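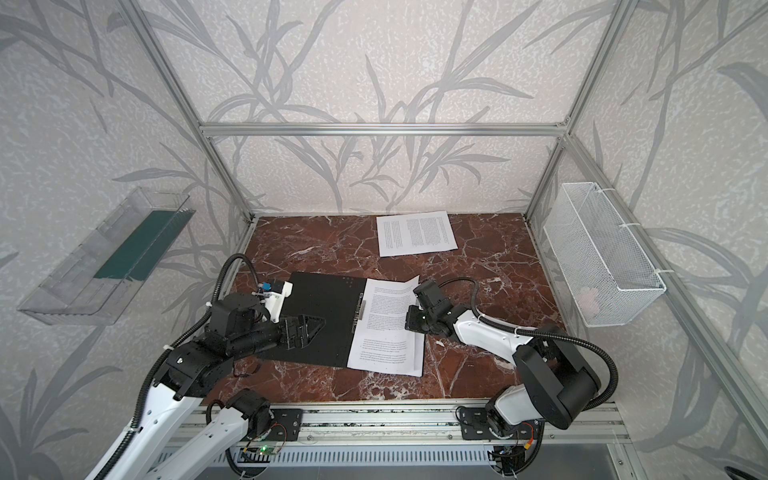
## 6 归档作业：把散页夹进夹板

本节说明如何让双臂工作站完成一项办公室里人人都会、人人都不愿做的活儿：把打印好的散页收拢，夹到夹板上。开始前请读完全节，包括注意事项。Kiều Tôn 写初稿时跳过了注意事项，后来花了一下午捡纸。

先回答一个常见的提问：机器现在能不能替人做文书？能做一部分，速度大致相当于一个不太想上班的实习生，而且不会替您倒咖啡。若您手头只有几页纸，又赶着下班，请自己夹。

### 6.1 准备

1. 清理台面，只留夹板和待归档的纸张。订书钉、回形针、昨天的发票一律拿走。
2. 确认两条机械臂已回到初始位，底座旁的指示灯为绿色。灯不亮时，请先查电源，再查第 9 节，最后再打电话给 Uteck 的服务台。
3. 将夹板平放在两臂都够得着的地方，金属夹朝右。
4. 在控制界面选择任务“归档 2”。“归档 1”是旧版，保留它纯粹出于感情。

> **注意：** 请使用普通打印纸。Kilau 铜版纸又滑又亮，夹爪对它毫无办法，两条臂会一直客客气气地把它推来推去，直到任务超时。

### 6.2 抓取纸张

1. 按“开始”。左臂负责稳住夹板，右臂负责对付纸。
2. 等待右臂压住纸边。此时请勿伸手帮忙，您的手不在它的计划里。
3. 纸边翘起后，夹爪合拢，将纸提离台面。
4. 若连续 6 次未能夹住，任务会自动暂停。把纸转个方向，再按“继续”。

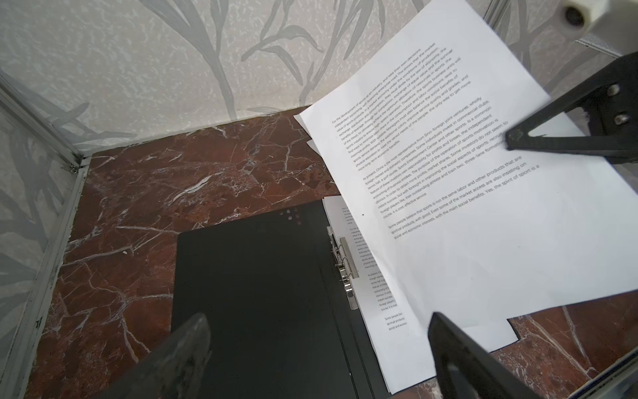

纸提起来以后，麻烦才算开始。纸没有固定形状，提着一角，另一角就自作主张。人手会在不知不觉中捻一捻、抖一抖，机械臂得靠参数。出厂的提升速度为中档，建议第一周不要改动。Natalie Gosling 在 Núñez 那边的试用点把它调到了最高档，效果近似于开窗通风。

5. 观察纸面是否明显弯折。轻微下垂属正常现象；若纸已对折，请按“暂停”，取下重放。
6. 夹爪移向夹板时，请勿在旁边开风扇，也不要叹气。

> **小心：** 夹爪合拢时，手指应远离指尖区域。夹爪分不清纸和手指，您最好分得清。

### 6.3 对齐与夹紧

1. 待纸落到夹板上方，左臂会按住板面，右臂缓慢松开。
2. 检查纸边。允许偏斜，上限在“设置—容忍度”中调整。把容忍度设为零的用户，通常会在一小时内改回来。
3. 若金属夹没有打开，请手动打开。是的，手动。自动开夹功能列在 Sevico 的开发计划里，排在“更换开机铃声”之后。
4. 纸张到位后合上金属夹，按“确认”。

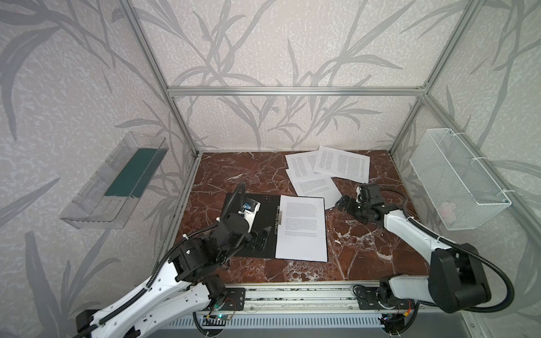

多页作业的难点在于顺序。系统不读页码，它先拿最容易拿的那一张，这一点与多数同事相同。因此，凡是对次序有要求的文件，请一次只放一张，夹好再放下一张。如果纸散在台面靠后的位置，又互相压着，像夹板后方那几张一样，请先把它们分开，彼此留出一指宽的空隙，再让夹爪动手。重叠的纸在它看来就是一张形状奇怪的大纸，它会很认真地把两张一起提走。

### 6.4 收工

1. 按“结束”，等两臂停稳后再取走夹板。
2. 翻一遍成品，核对页序和正反面。
3. 在记录表上填写完成页数。我们的内部纪录是一个上午将近 42 页，其中有几页是正的。

### 6.5 常见情况

- **夹爪反复开合，什么也没夹到：** 纸贴台面太紧。用指甲把纸角挑起一点，然后假装没挑过。
- **纸被夹出折痕：** 将夹持力调低一档。合同原件请勿用于测试，这一条是后来加上的。
- **夹板被推着走：** 左臂压力不足。调高一档，或在板底贴防滑垫。
- **任务显示完成，纸却在地上：** 系统判定的是夹爪松开，没有判定纸去了哪里。请捡起来，从 6.2 重新开始。

装订、打孔和给文件起名不在本任务范围内，请继续由人工完成。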